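Search this site Enter keywords Go

Small toys, big welcome: Vamunwood's figurine table opens for September

A white bowl, a black cloth and a good many very small toys are at the heart of this month's display in the front room at Sorrentino Hall. 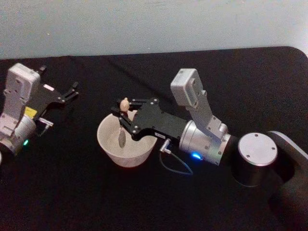
A small tan figurine above the white bowl on the black-covered table at Sorrentino Hall.

If you grew up with a shoebox of little toy figures under the bed, you may want to set aside part of an afternoon this month, because the Vamunwood Toy Circle has brought its collection out of the cupboards again and it really is a pleasure to spend time with. The circle has 106 figurines to share this year, most of them small enough to close your hand around, and they are being shown a few at a time so that each one gets a proper look.

Remo Pellegrini, who has looked after the collection for 14 years and still talks about it as if he had found it last week, says the plain ones are his favorites. "People come in expecting to like the painted soldiers and the circus animals, and of course they do, but then they pick up one of the little plain fellows with hardly any face at all and they don't want to put it down," he said. "I had a lady from Zinditz stay with one of them right through her tea."

Most of the figures came from the Tullari family, who kept a toy counter on Mill Street for 45 years and gave what was left in the stockroom to the circle when the shop closed. Some were still in their paper twists, and Pellegrini has kept a few of those too (the paper has the old prices on it in pencil, and they will make you sigh).

Children are welcome, and there is a low shelf by the window with sturdier pieces they can play with as long as they like. Anyone who has figures of their own at home is invited to bring them along, whether to swap, to ask about, or just to show off a little. Pellegrini would especially love to hear from anybody who remembers buying from the Tullari counter, and he has a notebook ready for the stories.

The room is open from 2 p.m. until 5 p.m. every afternoon through the end of September. There is no charge to come in, but a jar stands by the door for the new display cabinet, and it has been treated very kindly so far: the fund now stands at $3,927. Tea and lemon cake are served in the back kitchen until they run out, so come on the early side if cake matters to you.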